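Reading time: 2 minutes

4. Fitting the Grerkon filter regulator

4.1 Close the upstream shut-off valve and release all pressure from the line. The gauge must read zero before any fitting is loosened.

4.2 Fix the bracket to a flat vertical surface. Leave 300 mm clear beneath the bowl for draining.

4.3 Check that the arrow on the body points in the direction of air flow, then connect the supply pipe by hand.

CAUTION: Do not use thread sealant on the first two threads. Loose sealant may enter the regulator seat.
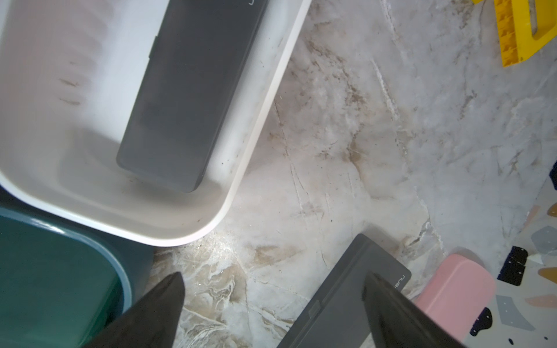
White plastic tub with dark grey lid inside.

4.4 Tighten both connections with a spanner. Hold the body still while doing so.

4.5 Open the shut-off valve slowly and set the outlet pressure to 700 kPa. The inlet pressure must never exceed 1,000 kPa.

NOTE: Units supplied with the Bulix drain are emptied automatically. On all other units, drain the bowl by hand before the water reaches the baffle.

4.6 Brush soapy water over each joint and look for bubbles. If a leak is found, repeat from step 4.1.

Comments

Jamila Munasinghe: Does the 300 mm clearance also apply to the Bulix drain version?

Coetzee: We left the same gap on ours and the tube fitted with room to spare.

pipeworks_n: Step 4.3 could mention that the arrow is on the back on older bodies.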